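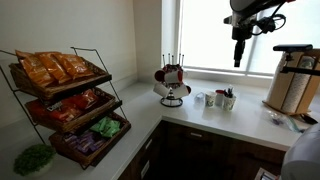 Keeping the tea point going: Tülin Canpolat on baskets, mugs and who eats the green packets

Tülin Canpolat has run the shared kitchen at Godbridge for 14 years, first as a receptionist who filled the kettle when it was empty and later as the person whose job it is. She also books the meeting rooms and orders the printer paper. When people stop her in the corridor, though, it is nearly always about the kitchen.

There are 86 people with a pass to the building. Some belong to Godbridge itself and the rest to the small firms that rent desks upstairs. They share one counter, one fridge and one sink, and Canpolat says the counter is what causes the arguments.

'A corner is hard to keep tidy,' she says. 'People put things down at the bend and then walk off in either direction. I used to find post there. I found a bicycle light once. If you leave a bit of counter with nothing on it, it fills up by lunch.'

Her answer was to put things there on purpose. The mug tree went near the corner, and the snack rack went on the left, where a cardboard box used to sit with everything thrown in together. The rack is black wire with three wicker baskets, one above another, tipped forward so that the contents can be seen from the doorway. She chose it over a set of clear plastic drawers that a supplier called Taşdemir had sent her on trial.

'The drawers were fine for a week. Then they were full of crumbs and people left them open. With a basket you can lift it off, tip it over the bin and put it back. I wanted something I could clean without a screwdriver.'

She sorts the baskets mostly by the colour of the packet. Orange bags of crisps are at the top, red bags are in the middle, and the bottom basket has the green packets at the back with the purple bars laid flat in front. She did try sorting by type, sweet and savoury, and gave it up.

'I was the only person who knew which was which. If it's by colour then anyone can fill it. I was off for most of September and when I came back it was right, near enough. The bars were standing up, but I can live with that.'

Asked what goes first, she does not need to think. The red ones go first and the purple bars go second. The green packets last the longest, and she has considered dropping them, but there are two people on the upper floor who eat nothing else and they would come down to see her about it.

Stock comes from a wholesaler, Prurov, which delivers to the back door before eight in the morning. Canpolat orders up to 10 boxes at a time and keeps them in the cupboard by the stairs. She fills the rack at half past nine and does not fill it again until the next day, whatever anyone says.

'If I top it up at three they eat it at three. They'd eat it at five as well. So it gets filled once, and when the top basket's bare, it's bare.'

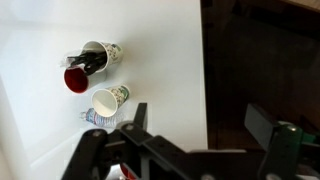
CUPS AND STIRRERS

Paper cups were a harder subject. Canpolat would like fewer of them. The mugs on the tree are there to be used, and she has asked people to bring their own, but visitors do not carry a mug about and neither do the people who come in for one meeting and leave.

So there are cups. They do not match, because she buys whatever is left over from parties and events in the building before she opens anything new. One lot has small cartoon drawings on a white background. Another is plain outside and bright red inside.

'I don't mind them not matching. I quite like it. What I mind is somebody taking a fresh one for every glass of water. You can write your name on a paper cup. There's a pen on a string.'

She keeps one cup back to hold the stirrers and the odd utensils. It used to be a jar, which was heavier and did not fall over, but the jar went home with somebody after a leaving do and was never returned. A paper cup with too many handles in it goes over easily. Her advice is to use two cups, one inside the other, and to take out anything long.

Bits of clear wrapping are the other nuisance. Anything sold in a sleeve leaves a scrap of plastic behind, and the scraps weigh so little that people miss the bin and don't notice. She goes along the back of the counter with her hand flat at the end of every day and usually comes away with something.

Bottled water she has mixed feelings about. It is bought for visitors, and opened bottles get left on the table with a third still in them. 'I water the plant with those,' she says. The plant is the small bushy one in the white pot by the rack. It was a present from a tenant who moved out, and she had expected it to die.

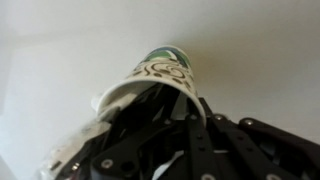
WHAT SHE KEEPS AND WHAT SHE THROWS OUT

The cups with the brown swirls and the green and blue band are Canpolat's own favourites. She bought several sleeves when a café nearby was closing and has been making them last. They are tapered like any other paper cup and they stack well, which matters to her more than the pattern does.

'Stack them mouth down, always,' she says. 'Dust gets in otherwise, and people put their fingers inside to pull one off the pile. I've shown everyone. About half of them do it.'

She is stricter with mugs. Chipped ones go straight away. Mugs left in the sink overnight are washed once as a kindness, and the second time they go in a box under the counter, where the owner has to come and look for them. The box was Sturkance's idea. That is the name the upstairs tenants gave their tea club, and she has never found out what it means. The club pays for the good teabags and gets a shelf of its own in return.

The paper towel holder stays on the right, at the far end from the snacks. It was next to the rack for a while, and people were using towels as plates.

I asked whether she would change anything if she had the money. She said a deeper sink, and a second shelf in the fridge door. A bigger counter did not appeal to her. She wipes the present one down three times a day: after the morning rush, at two o'clock, and again before she goes home.

'It takes me four minutes. I've timed it. Most of that is moving the mug tree.'
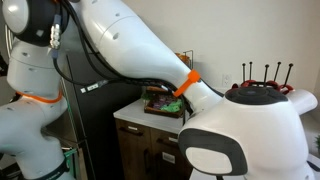
The kitchen, with the dark fridge and part of the white counter.

The wooden tray is the newest arrival. Canpolat uses it for overflow when a delivery is larger than the baskets can take, and for anything close to its date, which she wants eaten first. It gets carried into meetings and does not always come back the same day. She has written KITCHEN on the underside in marker pen.

Drawers are the next job. One has takeaway menus in it for places that shut years ago, and another will not close because of a whisk. She plans to do them over two afternoons when the building is quiet, and has asked people to claim their belongings before then. So far she has had one reply, asking about a cheese grater.

Posted in: Workplace > Shared Spaces > Interviews

Contact us | © Godbridge Notes. All rights reserved. | Back to top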